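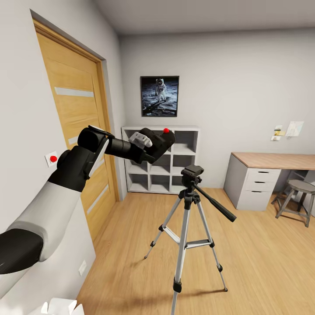

**Does a person have to be in the same room as the arm to show it a task?**

Any operator with a leader arm and a network link can do it, and in this set every demonstration was given from a separate desk. The operator moves the leader by hand and the simulated arm copies the joint angles.

## Bromitent room demonstrations

Teleoperated demonstrations in a simulated office, collected for the Bromitent project. The tasks centre on a tripod standing on a wood floor, with a cube shelf and a desk behind it. There is no scripted motion in the set. Whatever the arm does, a person did first.

### Contents

- 2954 demonstrations recorded
- 2911 kept after review
- 24 operators
- 4000 steps maximum per demonstration

The 43 that were dropped had gaps in the leader signal. They are listed in `dropped.csv` and the raw files are available on request.
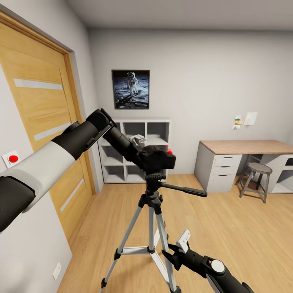
Page 2

### How the demonstrations were given

Two methods were used, and the `method` field says which.

1. `leader` – the operator holds a small copy of the arm and moves it. The gripper follows a trigger under the index finger.
2. `remote` – the operator drives the gripper with a hand controller. Joint angles are solved by the Ollitz library.

Operators were told to approach the tripod head slowly and to pause before closing the gripper. Not all of them did. We left the quick ones in, and anyone training on the set may want to filter by `approach_speed`.

In two-arm demonstrations each arm has its own action stream. Keegan Cloutier wrote the alignment script, and the streams share one clock. Single-arm files leave the second stream empty – check for this before you batch them.

### Fields

| Field | Meaning |
|---|---|
| `joints` | joint angles, radians |
| `grip` | 0 open, 1 closed |
| `method` | `leader` or `remote` |
| `view` | name of the camera |
| `operator` | number only, no names |
| `note` | free text from the reviewer |

### Views

Views are rendered at every step. Some look across the room and some are close to the furniture, so the arm is not in sight in every view. Don't use a single view to decide whether a grasp worked. Use `grip` together with the object pose.

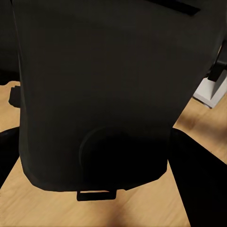

*Fig. 3. Dark panel and light wood floor, close view.*

### Known problems

- Colour balance differs a little between renderer versions.
- The trigger on the second leader arm sticks near the closed end, so `grip` can jump from 0.8 to 1.
- Notes by the first reviewer use "left" for the operator's left. Later notes use the arm's left.

### Credits

Collection: Vignesh Marar and Annapurna Hegde. Review: Padmavathi Rao. Leader arms built by Costura.

Last edited 3 Nov 2020. Send corrections to Sharada Warrier with the file number and the step.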